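Skaken Bench

The Skaken bench is a simulated two-arm workcell used to compare grippers and arm controllers. It was written by Ingeborg Auer at Ornano and is now kept up by Tegan Faulkner. The current release holds 211 task layouts, all built on the same table.

Layout

Two black arms stand on opposite sides of a black frame that runs around a pale tabletop. Boxes, blocks and open containers are set out between them. The room has a wood-block floor and dark cabinets, and its light can be dimmed to test how a controller copes with heavy shadow.
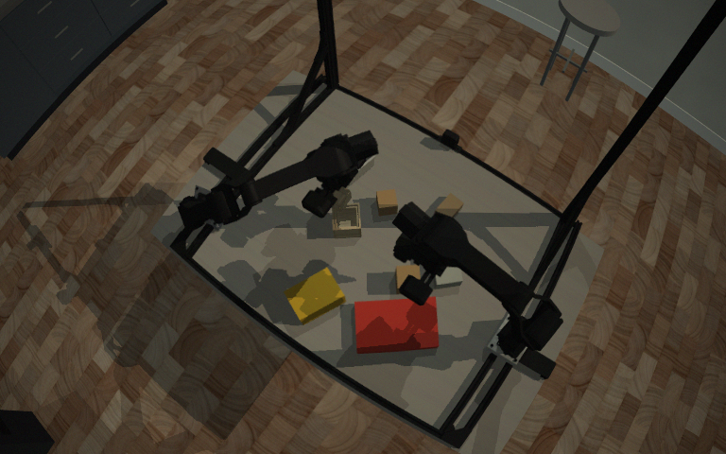 Grippers

Three gripper models ship with the bench: Verstraete, Horkex short and Horkex long. Each is run through 20 layouts with the same starting positions. Small wooden blocks are the usual targets – the large red box is there mainly as an obstacle, and contact with it is logged as a fault.

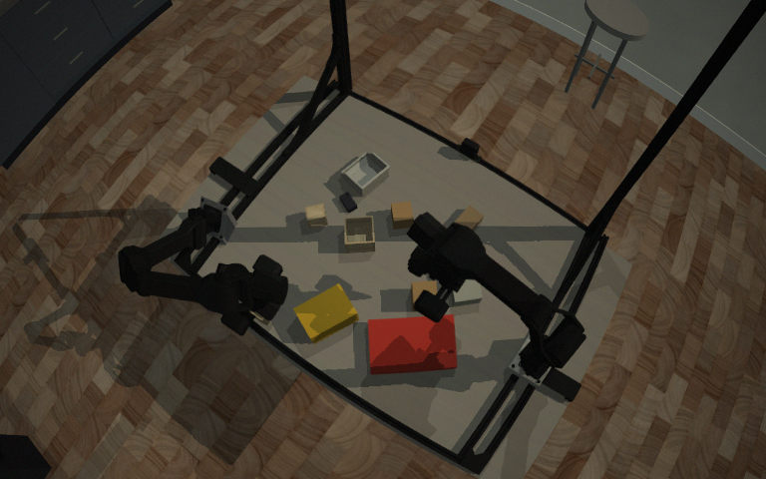 Cameras

Most scoring is done from a high view that looks down on the table. A lower room view takes in the table legs, the window and the kitchen units, and is used to check the height of the wrist above the objects. Early releases had the high view only. 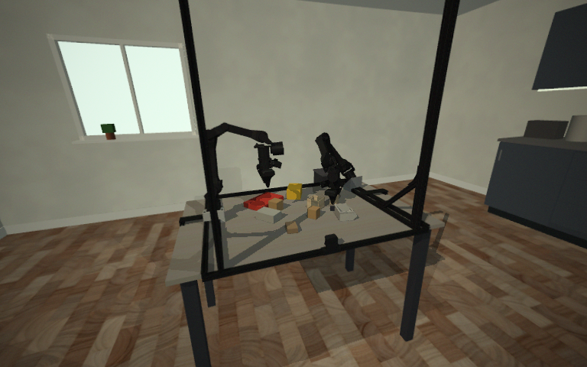 Controllers

A controller is given 53 seconds per attempt. Joint-space and Cartesian controllers are scored in separate tables, as their path lengths don't compare well. The public results list has 1574 runs, most of them with the Verstraete gripper.
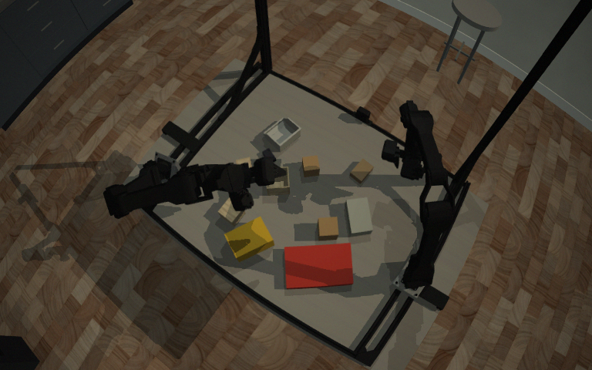
High view of the bench, with the right gripper empty.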